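현장소식 > 행사·견학

Rarnden, 생활 로봇 공개의 날 열어… "컵 하나 거는 일도 배움의 연속" 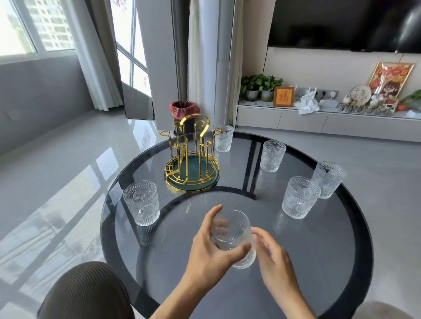
생활 로봇을 개발하는 Rarnden이 2019년 3월 28일 Timmont 연구동의 문을 활짝 열었다. 하루 동안 다녀간 방문객은 모두 577명. 준비한 안내 책자가 오전에 동날 만큼 열기가 대단했다!

가장 많은 사람이 몰린 곳은 단연 집안일 시연 코너였다. 과제는 유리컵을 집어 건조대에 거는 것. 사람에게는 눈 감고도 할 일이지만 로봇에게는 만만치 않다. 투명한 유리는 윤곽을 잡기 어렵고, 어두운 유리 상판에는 컵 그림자까지 비친다. 그래서 연구진은 사람이 두 손으로 컵을 다루는 동작부터 차근차근 기록해 로봇 학습에 쓴다. 손가락이 컵 어디를 감싸는지, 언제 컵을 기울이는지가 모두 귀한 자료다.

시연을 맡은 Lowri Mathias 연구원은 "무늬가 새겨진 컵은 빛이 닿는 방향에 따라 전혀 다르게 보여서 볼 때마다 새롭다"며 "오늘은 아이들 질문이 워낙 날카로워서 저희가 더 많이 배웠다"고 웃었다.

오후에는 가정용 로봇 팔 Ziltotari가 무대에 올랐다. 약 45분간 이어진 시연에서 Ziltotari는 컵을 집고, 돌리고, 거는 동작을 차례로 선보였다. 첫 시도에서는 컵을 고리에 걸지 못하고 멈춰 섰지만 3번째 시도에서 마침내 성공! 객석에서는 박수와 환호가 한꺼번에 터졌고, 앞줄에 앉은 초등학생들은 자리에서 벌떡 일어나기까지 했다.

관람객이 직접 동작을 가르쳐 보는 체험도 인기였다. 협력사 Rees가 마련한 체험대는 2곳뿐이라 줄이 복도 끝까지 늘어섰는데, 기다리는 동안에도 다들 앞사람의 손놀림을 구경하느라 지루할 틈이 없어 보였다.

다음 공개 행사는 7월에 열린다. 이번에는 그릇 정리와 빨래 개기 시연이 더해질 예정이며, 참가 신청은 Rarnden 누리집에서 받는다.

기사 제보 및 문의: 편집부 | 무단 전재 및 재배포 금지 | 맨 위로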